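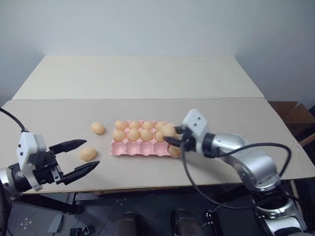

Egg packing on the bench, right gripper holding one over the carton, left one open.

Jairo Marulanda
I am writing the equipment budget for our small packing line in Jirbridge, and several people have asked me how one plans money for a two-arm station. I will put my notes in this thread. They are notes of a buyer, I am not a robot engineer.

First the task, so you can judge if it is similar to yours. Loose eggs on a table, an open molded carton, and the arms must fill the cups. A person does it without thinking. For a budget it is a good task, you learn quickly which parts of the quotation are too thin.

My first version of the budget had one large line called "robot" and one small line called "other". Please do not do it like me. The arms are the part that is easy to price. You ask three suppliers, you receive three numbers, they are comparable.

"Other" became six lines in the second version: grippers and fingers, mounting and table, cables, cameras and computer, safety, and time of people. The last one is the largest of these. I did not believe it in the beginning.

Grippers. Mahlangu quoted us a standard pair with hard black fingers, included in the price of the arms. Dendetti quoted the arms cheaper and the grippers separate. On paper Dendetti wins. When I added the grippers, the brackets and one spare set, Dendetti was a little more expensive.

So always ask: with this price, can the machine pick up something on the day it arrives? If the answer is long, there is a missing line in the quotation.

Fingers are a consumable for us. I budget them like gloves or tape, under running costs and outside the investment. My finance colleague in Kolletbridge did not like it at first. Now she asks me every quarter if I have ordered.

Eggs are not all the same size, even inside one grade. It means a finger that opens wide and closes gently. Please write this in your request to the supplier with the smallest and largest product you have. We sent only "eggs, medium" and lost two weeks with questions going back and forth.

The table. I laugh a little now, but I had zero for the table. We thought we will use one that we have. It must be flat, it must not move when the arm stops fast, and the color should be quiet so that the camera can see the product. Pale boards and a plain white wall work fine for us.

If your table is two boards together, look at the seam. A small step there can stop something round, or send it somewhere else. A carpenter can level it in one morning. I put one carpenter day in the budget and it was enough.

Cables! Put a line for cables. The cable at the wrist goes where the arm goes, so it needs some free length, and a long loop can catch on the edge of the table or on a box. We bought cable guides later, at retail price, with express shipping. It was the most expensive plastic of my life.

Somebody asked in the replies if two arms are necessary, when one is holding the egg and the other is waiting. It is a fair question, and I had the same one from my director.

My answer: if the carton comes already open and always in the same place, price one arm first. If you want the same station to also close the lid, turn the carton, or hold it still, price two. We priced both versions side by side and let the director see the difference.

The second arm did not double the price. The computer, the safety work and most of the training are paid already with the first one. But it did add floor space and one more set of spare parts, and it made the programming longer. Ask for the hours separately for each version.

Hours. In our plan the integration and testing is 317 hours, ours and the supplier's together. I have written the number in the budget exactly as it comes from the sheet. When I rounded it, people started to negotiate with it. With 317 they ask me what is inside, and this is a better conversation.

What is inside: installation, calibration, teaching the positions, many repetitions with real cartons, and cleaning. Yes, cleaning has hours. If you handle eggs you know why.

Product for testing is also a cost. Ask your quality department which eggs you may use and who pays them. In our company the test eggs belonged to no budget, and for one month I received them as a favor from the night shift. A favor is difficult to plan.

Cartons too. Molded cartons differ a little from one supplier to another, the cups are not of the same depth. If your purchasing team changes the carton supplier every season, say it early to the integrator. For us it was the reason to add a small reserve.

About the reserve. I have put 20 percent on top of everything except the arms. On the arms I put nothing, that price is fixed in the contract. Some managers want one reserve for the full amount, but then it looks enormous and they cut it. On the smaller lines it survives.

Payment terms. Mahlangu wanted half with the order. Dendetti wanted less with the order but the rest before shipping, so before we see anything working. We asked both for a last part after acceptance at our site. Both said yes, one of them after a longer silence.

And please define acceptance in your own words. Ours says which product, which carton, how many fills in a row, who is standing next to the machine and what this person is permitted to touch. My first draft said "works reliably". The lawyer returned it to me with a question mark.

Lease or buy? We compared. Leasing was interesting for the first year only, because we expect to keep the station long. If you are not sure that the task will exist in two years, leasing can be right for you. Ask what it costs to return the equipment, it was on the last page of ours.

Training of people. I planned two operators and my colleagues on the line asked for four, with reason: vacations, sickness, and somebody who leaves. It is now four. The supplier price was per group and not per person, so the difference was small. I was ashamed that I did not ask before.

Floor and storage. Under a bench like this there is quickly a second warehouse: parts, brackets, things that will be needed "maybe tomorrow". Budget one shelf. I am serious, a shelf is cheap and it needs a line or it will not be bought.

Question from the replies: can I share the spreadsheet? The structure yes, the prices no, the quotations are confidential. I will clean the file and remove the names of suppliers from the cells. Give me some days, I do it in the evening.

Another one: how do I calculate the return? Only with packing hours that we truly pay today, and with the breakage of today. I do not include "better quality" or "innovation". If the project needs these words to be positive, I would wait one year and ask for new quotations.

One thing I still do not have is a good number for maintenance after the warranty. Both suppliers offer a contract, and the two contracts do not cover the same things. If you have a similar station running for longer than us, please write me what you pay and for what.

The budget goes to the director in September. Until then I correct the sheet almost every day, and the line for fingers has changed again this morning.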